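Painting over a dark red hallway, how many coats?
Posted by carudgate_jen, January 17, 2023

Hi all, long-time lurker from Zevbridge, finally brave enough to ask. We moved in back in July and I've been living with maroon walls ever since, the kind of colour that swallows every bit of light you give it. I'd love a soft warm white but I'm scared of the red bleeding through for evermore. The timber around the door is pale and grainy and I want to leave that bare, so whatever I do has to stop neatly at the edge.

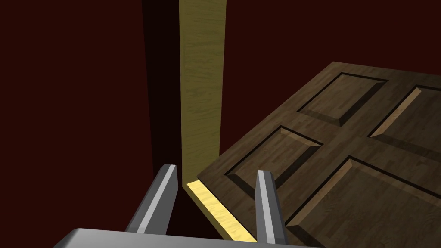
My neighbour reckons two coats of a good paint and no primer. My sister says I'm dreaming!

Re: oldbrushes
Your sister's right, love. I did a burgundy dining room years ago and skipped the primer to save a few dollars, and I was still seeing pink after 6 coats. Get a tinted grey undercoat, let it dry overnight, then two of your white. Tape the timber and pull the tape while the paint's a bit soft.

Re: Intarasuk
I'll disagree, gently. Keep the red! Everyone paints everything white and then wonders why the place feels like a dentist's. Brown wood against dark red is a lovely cosy thing, and a couple of decent lamps will do more than any tin of paint (cheaper, too). 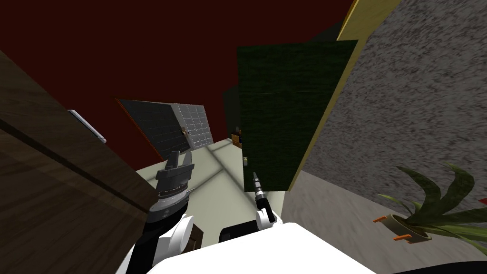
Re: prurkis_paints
Lamps won't fix a hallway with no window, Intarasuk, though I do see the charm. Jen, try a sample patch first and look at it morning and night for 3 days before you commit. I was so sure of my colour that I bought 8 litres of it, and it's still in the shed.

Re: carudgate_jen
You're all so kind, thank you. Grey undercoat it is, and Intarasuk, I might leave the far end red just for you.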